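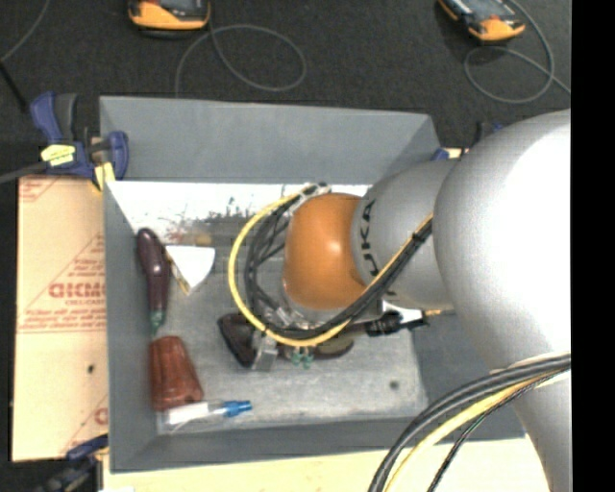

A toy eggplant in the gray bin.

Kitchen Garden Diaries: we are looking for home growers to write for us

Posted Sep 26, 2021

Do you grow a few things to eat, on a balcony or out behind the garage or in a row of buckets along the driveway? Would you be willing to tell us how it goes, week by week, for one full growing season? If so, we would love to hear from you, and please don't stop reading if you think your garden is too small or too messy, because those are the gardens we hear about least.

Kusuma is a small seed library and newsletter for people who grow vegetables at home. We started out swapping envelopes of beans with our neighbors and now have 636 members, most of whom have never met each other but know an awful lot about each other's tomatoes. Next year we want to put together a proper diary of a season, written by the people doing the growing, with eggplant as the crop everybody has in common.

Why eggplant? Well, partly because our members ask about it more than anything else (flowers dropping, flea beetles, fruit that stays the size of a thumb), and partly because it behaves so differently from one yard to the next. We'd like to read about it from people in cool places as well as hot ones, and from people who have never tried it before.

What you would be doing

You'd grow at least two eggplant plants from seed we send you. One will be Jemano, a long, slim variety that several of our members have saved for years, and the other is your choice from our list. Alongside them you can grow whatever you like, and you are very welcome to write about that too.

Once a week you'd send us a diary entry. A paragraph is fine, and so is a page and a half if it has been that sort of week! Tell us about the weather, what you watered, what got eaten and by whom, and what you cooked. In July we'll also ask for one longer piece, up to 3000 words, on any part of the season you feel like writing about. We can help with spelling and tidying up, so please don't let that worry you.

Who can take part

Anyone 18 or over who lives in the United States and has a spot that gets a good six hours of sun. You don't need experience, a greenhouse or a fancy camera. Families and housemates can share a diary, and we'd be delighted to have a school garden or two, as long as one adult is the main contact.

What you get

We have room for 14 diarists. Each will receive seeds, a bag of Stalta potting mix, a free membership for two years and a thank-you payment of $484, half when the seedlings go outside and half when the last entry comes in. If your plants die you will still be paid in full, and we'd like to hear how it happened.

How to apply

Write us a letter or an email, no longer than a page, telling us where you grow, what you've grown before (if anything) and what you like to eat. Put "Diaries" in the subject line, or mail it to Kusuma, care of the Ravow Community Garden office. We read everything ourselves, so give us three weeks or so to answer.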